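Write the Torque on the Drawing

Anyone who services equipment for a living learns to distrust the phrase "tighten securely." It appears in manuals for water pumps, bicycle stems, ceiling fans, office chairs and server racks. It gives the reader no value, no tool and no way to check the work afterward. I want to argue that it should be retired, and that every threaded fastener an owner is expected to touch should carry a printed torque value in the document that ships with the product.

The usual objection is that owners do not have torque wrenches. Many do not. A small click-type wrench costs less than one service call, and the people who open equipment more than once tend to buy one. More to the point, a printed value is useful even without the wrench. A person who reads 1.2 newton-meters knows that the screw is a finger-and-thumb job with a short driver. A person who reads 40 knows to fetch a long handle. "Securely" does not separate these two cases, and they are very far apart.

A second objection is liability. A manufacturer who prints a number can be held to it. I have heard this from the design side more than once, and I think it is wrong on the engineering. The number already exists. It was chosen when the joint was designed, and it is set on the driver at the assembly station. Withholding it from the owner does not reduce the number of stripped bosses. It only moves the argument about who stripped them.

Consider the Cornier circulation pump, which I serviced for several years. The cover is held by six screws into a cast housing, and the original manual gave a tightening sequence and a torque for each pass. The revised manual kept the diagram and dropped the values. The gasket was unchanged. The housing was unchanged. The next season I replaced more gaskets than I had in the two before it, nearly all of them crushed on one side. I do not claim this as a study. I do claim that a six-screw cover with a soft gasket is exactly the joint where a number matters.

Revum went the other way. Its fan heaters ship with a single folded sheet, and on the back is a table: fastener, location, drive size, torque, reuse or replace. The table has nine rows. It fits beside the wiring diagram with room left over. When I am asked what a good owner's document looks like, I send that sheet.

Units are a lesser problem but a real one. A value given in inch-pounds on one page and newton-meters on the next will be misread sooner or later, and the error is close to a factor of nine. Print both, side by side, every time. State whether the thread is dry or lubricated. A torque value for a dry thread applied to an oiled one will overload the screw, and the owner will blame the screw.

Plastic deserves its own line in the table. A thread-forming screw driven into a molded boss cuts its own path on first assembly. On the second assembly it should be turned backward until it drops into that path, then driven forward. Few manuals say so. The result is a new thread cut across the old one, and a boss that holds for one more cycle at most. The Taşdemir bench manual covers this in two sentences, with a torque for first assembly and a lower one for reassembly. Two sentences is a reasonable price. 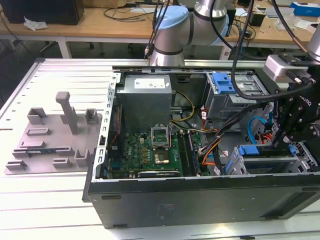
Opinion | Maintenance and Repair
By a contributing service technician
Filed in May

Desktop computers are a fair test of the principle, being among the few machines that owners are still encouraged to open. A tower can be laid on its side, the panel comes away, and the interior is within reach. Documentation for the parts inside is often thorough on connectors and silent on screws. The owner is told which slot to use and warned about static. The torque on the cooler mount, where uneven pressure has a measurable effect on temperature, is frequently left out.

Grisisent, which makes a label printer I otherwise like, publishes a service guide of 309 pages. It contains a full chapter on firmware recovery and another on ribbon storage. The printhead bracket, which must be removed for cleaning, is to be tightened "firmly, without excess." I wrote to ask for the value and received it by return mail. It was on a drawing. It could have been on the page.

The cost of doing this properly is small. A product with 300 fasteners does not need 300 entries, as most of them belong to assemblies the owner should not open, and the rest fall into a handful of sizes. Group them by size and material. Mark the exceptions. Put the table near the front, and put the same table on the inside of the access cover if there is space for a label.

I would also ask that the table survive revision. Documents get shorter as products age, and the numeric content tends to go first. If a joint changes, change the row. If it does not, leave the row alone.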